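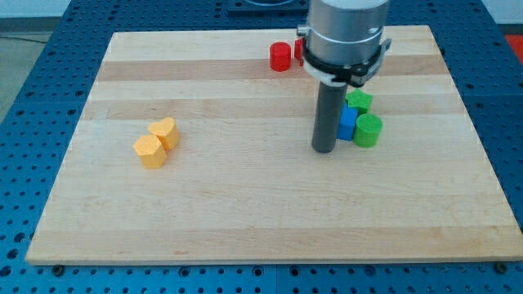 Torkudia Tool Library and Repair Room
Progress report to the Grinora Fund, second period
Prepared by Tariq Tarar, project coordinator

1. Summary

The tool library has been open to members for the whole of this period. Lending is ahead of plan, the repair room is behind plan, and spending is close to budget. We are asking the Fund to agree to one change, set out in section 6, which moves money between two budget lines and does not increase the grant.

The second site at Watlow opened in August, a month later than we said it would. The delay was caused by the electrical inspection, which had to be repeated after the landlord replaced the main panel.

2. Lending

Membership stood at 580 households at the end of the period. The target in the grant agreement was 500 by this point. Most new members joined at the Torkudia counter, and the rest signed up at Watlow in its first weeks.

The most borrowed items were cordless drills, the long ladders, the carpet cleaner and the hand sanders. Demand for the carpet cleaner is high enough that members now wait more than two weeks for it in busy months. We have bought a second one out of the equipment line.

Garden tools went out less than we expected. A dry summer probably explains part of this. Some members also told us at the counter that they did not know we had them, as the garden tools are kept in the back store and were missing from the printed list. The list has been corrected, and a rack of rakes, loppers and spades now stands near the front door.

Late returns remain a nuisance but not a serious one. We send a text message the day before an item is due and another the day after. Four items have been written off as lost this period: a jigsaw, two socket sets and a tile cutter. Replacement cost was covered by deposits in every case except the tile cutter.

3. Repair room

We planned to run the repair room three evenings a week at Torkudia. We have managed two. The shortage is people who are qualified to sign off electrical repairs. We have two, and one of them was away for most of the summer. Without a sign-off we can't hand back a mended lamp or toaster, so those evenings were limited to furniture, bicycles and sewing.

Members brought in 698 items. Furniture was the largest group, mainly chairs with loose joints and drawers that had come apart. Items that could not be repaired were returned to the owner or, with the owner's agreement, stripped for parts.

The furniture evenings have gone well enough that there is now a short waiting list. Gluing is the slow part. A chair has to stay clamped overnight, and we ran out of both clamps and floor space by the middle of most evenings. We have since put up wall shelving where clamped pieces can stand until the owner collects them. Collection is by appointment, and people have been good about keeping to it.

The sewing table is quieter. It has a small regular group and very few newcomers. We would like to keep it going through the winter before deciding whether it needs its own evening.

4. Training

The agreement asked for beginner classes at both sites. At Torkudia we held classes in basic drilling and wall fixing, sharpening, bicycle maintenance and repairing wooden furniture. All were full except sharpening. At Watlow we have only held the drilling class so far.

Feedback forms were handed out at the end of each class. The most common request was for more time with the tools and less talking at the start. We have cut the opening safety talk from forty minutes to twenty and moved part of it into the practical session, where it is easier to show what is meant. The instructors prefer this too.

Two people asked for a class in plumbing. We don't have an instructor for it and have not promised one.

5. Premises and staffing

The Torkudia lease has been renewed on the same terms. The roof leak reported last time was fixed by the landlord - the ceiling tiles were replaced in September and we lost no stock. The heating in the back store is still unreliable. A portable heater is in use there as a temporary measure, and the landlord has been told in writing.

At Watlow the counter is open on Monday and on two other days. The part-time counter assistant post was filled at the second attempt. The first round of advertising brought in only a few applications, and none of those applicants could work evenings.

Virk, our supplier for consumables, raised its prices on sandpaper, blades and wood glue partway through the period. We looked at two other suppliers. Both were cheaper on blades but charged for delivery, so we have stayed with Virk for now and are placing fewer, larger orders.

6. Budget and requested change

Spending on rent, wages and insurance was in line with the forecast. Equipment was slightly over because of the second carpet cleaner. Training was under, mainly because the Watlow classes started late.

We ask the Fund to approve moving the unspent part of the training line into the repair room line. It would pay for a third person to take the electrical testing course and for an additional set of clamps. The planned Watlow classes can still be run from what remains.

7. Next period

Our plans are:

Open the repair room on a third evening once the new tester is qualified.
Hold the furniture and bicycle classes at Watlow.
Replace the older of the two long ladders, which has passed inspection but is near the end of its life.
Move the booking records at both sites onto one system - at present Watlow keeps its own and the counter staff have to phone each other to check what is in stock.

Receipts and the full list of items lent are held at the Torkudia office and can be sent on request.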